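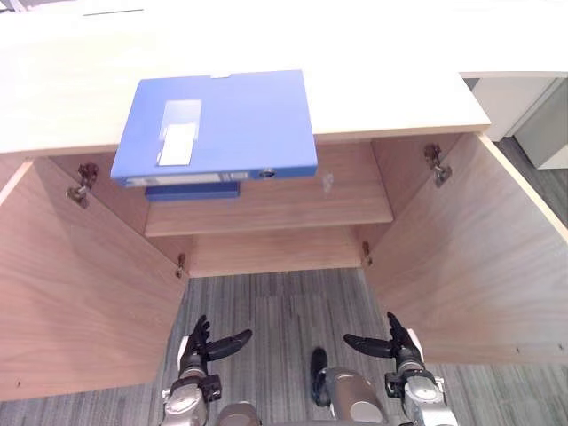
Banside says the cockling is our drying and has nothing to do with their paper, and would we please stop drying on felts in a heated room and try again before sending anything back. Fine. Trying again.

12/9/20

Gelatin sizing, Girkcombe job, second go. Paper is Banside cream laid, lot 1372, same as before. Want it strong enough for the client to write on with a dip pen, no feathering, no shine. First go feathered on one side and cockled badly along the deckle.

Size made up fresh. 200 g batch of the Hakim gelatin, soaked cold overnight, warmed in the double pan this morning. Kept it well below a simmer. Smelled ok. Skimmed it once, strained it through muslin, still a few specks. Alum left out of half of it on purpose -- want to see if alum is what makes the surface so hard. Last time I put it in by eye and then couldn't remember how much, so weighed it and wrote it on the tub lid. Copy it over here before someone washes the lid.

Dipped in pairs, back to back. Slow in, slow out. Corners are the problem, they go soft the moment they are under and want to fold on themselves. Lost a couple that way. The flat plastic mesh underneath as a carrier works much better, should of done that from the start. Poured off 700 ml at the end that was too cloudy to reuse, binned it.

Pressing: light, between clean felts, then moved to dry ones quickly. Heater off, door shut. Banside wants them hung. I don't like hanging, you get the line mark across the middle, but hung half over the padded rail and put the other half under loose boards to compare.

Early look, late afternoon:

Hung, no alum -- nice and flat apart from the rail mark. Soft feel. Ink spreads a little on the downstrokes.

Hung, alum -- crisp. Line holds its edge. Slight rattle to the sheet, which the client said they liked.

Boards, no alum -- still cold to the cheek in the middle, too early to say.

Boards, alum -- same, but edges already pulling. Looks like the start of the old cockle. So maybe Banside has a point, annoying. The edges dry first, middle stays damp, edges have nowhere to go.
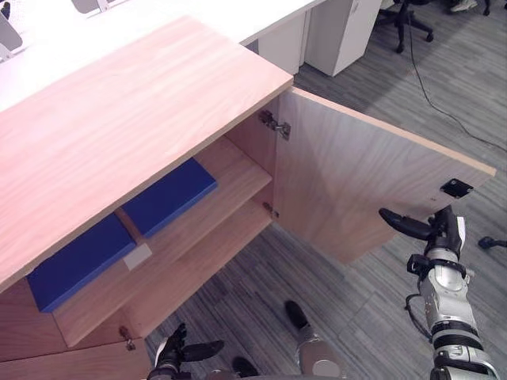
Which would also explain why the small offcuts never cockled in the first trial, they dried all over at the same rate. Shoud have spotted that. Next thing is to slow the edges down: a damp blotter strip round the outside of the stack, changed when the middle gets changed. Or swap the felts twice as often for the first two hours and leave it alone after that. Try both, seperate stacks, mark them in pencil on the back corner this time.

Pen test was with the Jarnodis iron gall, steel nib, same alphabet line on every sheet. Redo with their black once everything is properly dry. Don't judge sizing on the first day, the surface keeps hardening. The first trial looked hopeless overnight and was usable a week on.

To do

Weigh out alum for next batch, write it HERE not on the lid

More muslin, finer

Ask Banside if lot 1372 has any internal size already. If it has, we are using too much gelatin

Set aside a sheet of each kind for January, fold test and another pen test

Tell Girkcombe the samples are going out unpressed, final ones will be flatter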